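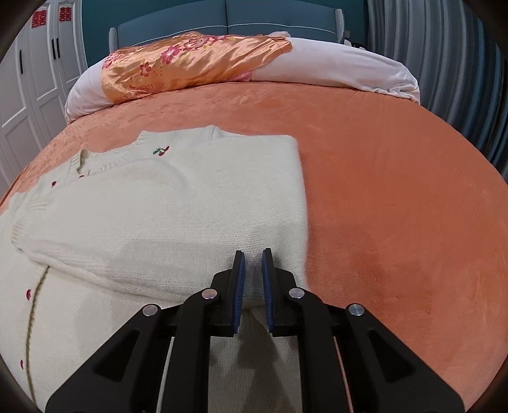 Radomir Kelmendi wrote after the last issue that he had given up on cloth. He built his gripper from the same Mladenović drawings I used, and his picks up pens, cups and boxes with no trouble, but a T-shirt slides out from between the fingers as soon as he lifts. He wanted to know if mine does the same, and if the fault is in the linkage or the fingertips.

Mine did the same until November. The fault was mostly in the fingertips, with a smaller share in the linkage, and I'll take them in that order.

The drawings give you a plain inside face on each finger. A plain face works well on anything stiff. On cloth it lets go, and squeezing harder makes it worse, as the fabric gets pushed toward the tip and pops out. I tried sandpaper first, then strips cut from a bicycle inner tube. Sandpaper held but left marks on a wool sock. The inner tube was fine for an evening and then the glue crept. What I have now are blue ribbed pads on both fingers. I cut them from a sheet of Gekero rubber, the soft grade, with the ribs running across the direction of pull. Run them the other way and the cloth slides along the grooves. I know this from having done it.

The pads are fixed with contact cement and were left under a clamp overnight. Rough up the plastic first with coarse paper and wipe it down. The first pair peeled when I skipped that step.

As for the linkage, each side has an inner bar and a wide outer arm, and the four pivots carry everything. If the pins have any play, the two tips close slightly out of line, and thin cloth finds the gap. I drilled the holes undersize and reamed them by hand at Losham, on the bench by the back door where the light is good. It took most of an afternoon for four holes on each side plus the spares. The arms were printed on the Losham machine with the pockets left in, as in the drawings. I asked whether filling the pockets would stiffen the arms, and the people there who print more than I do said to leave them alone. I did, and the arms don't flex enough to matter.

Most of the testing is done at home on the bed. A blanket is a harder surface to work over than a bench top. It gives when you press down, and the tips can pick up the blanket along with whatever is lying on it. The white cardigan has been the main test piece. It is a fuzzy knit with little cherries on it, and it has both of the things that cause trouble: thick folded edges and ribbing. A folded edge is easy if you come at it square. A single layer lying flat is the hard one. You have to press both tips down with the fingers slightly open, close slowly so a ridge of cloth comes up in the middle, and only then lift. Closing fast just combs the surface.

I keep a count of open and close cycles on the pads and it stands at 2,033. The ribs are still sharp except at the outer corners of the left pad, where I tend to lead. I'll swap the pads left for right at the next strip-down. 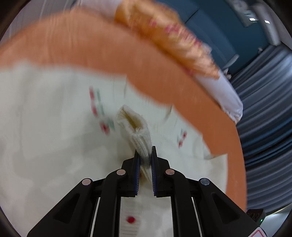

Can you fold clothes with it yet? Small things, slowly, and a cardigan only with a second gripper or a hand to hold the other side.

The second gripper is on the list. It will be a copy of this one with three changes, and I'd suggest the same ones to Radomir or anyone else starting from the drawings.

First, make the tips narrower. The drawings have a blunt end and I took 3 mm off each side. A narrow tip gets under a cuff or a hem where a wide one just pushes it along.

Second, stop the fingers before they open all the way. Mine open to 70 mm, and I have never needed that much for cloth. A hard stop at half would make the squeeze quicker and save wear on the pins. A screw through the base will do it.

Third, lock the pins. I used a press fit on its own and one of them walked out a little during a long evening. It didn't fall, but it rubbed on the arm next to it and left a groove. A drop of medium thread locker has held it since.

On cost, the pins and the rubber sheet were the only things I bought new. The sheet is enough for nine pairs of pads if you cut carefully, and I have more of it than I will ever use. There is an envelope of cut pads in the drawer under the reamer set at Losham. Take a pair if you are building one. They are cut for the Mladenović finger, so if you have changed the width you'll need to trim them with a sharp knife, from the back.

Radomir also asked about adding a motor. I haven't. It is worked by hand and I'd like to know what a good grip feels like before handing it over to a servo. The group at Drarside has put a motor on theirs and say the hard part was getting it to close slowly at the end of the stroke. They have offered to bring it over so the two can be tried on the same pile of laundry. If you want to be there, put your name on the sheet by the kettle. Bring something knitted, and nothing you would mind having snagged.

The corrected finger drawing, with the narrow tip and the pad outline, is pinned up next to the printer. The old one had the second pivot hole in the wrong place by the width of the pin. If you copied it before the end of November, please check yours before you drill.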